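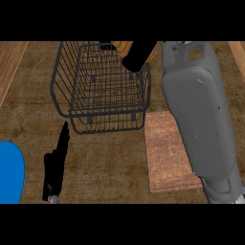 Uma leitora escreveu-me em outubro a dizer que eu estava enganado sobre a taxa de devolução, que na loja dela a cobrança tinha espantado clientes e que quem vende roupa pela internet tem de engolir esse custo. Respondi-lhe por alto na altura. Fiquei a pensar no assunto e volto a ele com mais calma, já com os números do trimestre fechados.

Para quem chegou agora: vendo têxteis para casa, sobretudo lençóis e toalhas, numa loja pequena com uma montra virada para a rua e um site que começou por ser um favor de um sobrinho. O site pesa hoje mais do que o balcão. No último trimestre saíram 325 encomendas pelo site e 283 vendas ao balcão. Foi a primeira vez que a internet passou à frente, e não fiz nada de especial para isso.

O problema das devoluções é diferente no meu caso e no dela. Em roupa, a pessoa compra dois tamanhos já a contar devolver um. Em lençóis isso quase não acontece. O que acontece é a cor. O cliente vê um verde no telemóvel, chega-lhe outro verde a casa e manda para trás. Tive 30 devoluções no trimestre, e a maior parte foi por causa da cor.

Até à primavera pagava eu o transporte de volta. Trabalhava com a Tokell, que recolhia em casa do cliente e me apresentava a conta no fim do mês. Funcionava bem, mas em cada devolução eu perdia o porte de ida, o de volta e muitas vezes a embalagem. Em artigos baratos ficava a perder dinheiro com a encomenda inteira.

Mudei então duas coisas. A primeira foi passar o custo da devolução para o cliente quando o artigo não tem defeito, com a possibilidade de devolver na loja sem pagar nada. A segunda foi trocar de transportadora para a Podora, que tem pontos de entrega em papelarias e mercearias e sai mais em conta. A recolha em casa continua a existir – é paga à parte e quase ninguém a pede.

As vendas não caíram. Também não posso garantir que tenham subido por isso, até porque no mesmo período refiz as fotografias das toalhas com luz do dia e pus no site um aviso a explicar que as cores variam de ecrã para ecrã. Quem faz três mudanças de uma vez fica sem saber qual resultou. Da próxima vez faço uma de cada vez, se tiver paciência.

O que notei com clareza foi no balcão. Quem vem devolver acaba muitas vezes por trocar, e alguns levam mais uma coisa. Uma cliente veio trocar uma capa de edredão e encomendou cortinas para a sala toda. Isto à distância não acontecia: devolvia-se o dinheiro e acabava ali.

Quanto à leitora, acho que ela tem razão no caso dela. As lojas de roupa competem com a Pandby e outras do género, que devolvem tudo de graça e sem perguntas, e o cliente habituou-se. Eu compito com hipermercados e com a Tjoa, que também cobra o regresso. Dois ramos diferentes, duas contas diferentes. No texto anterior escrevi como se a regra servisse para toda a gente, e isso estava mal.

Uma nota sobre stock, que me perguntaram mais do que uma vez. Tenho no armazém mais de 300 referências, contando tamanhos e cores em separado, e é demasiado. Vou deixar de repor os turcos bordados e os jogos de cama de solteiro em flanela, que só saem em dezembro. Os que sobrarem ficam na loja com desconto e não vão para o site.

Em janeiro muda a tabela da Podora. Ainda não recebi os preços novos. Quando os tiver refaço as contas dos portes e ponho-as no blogue.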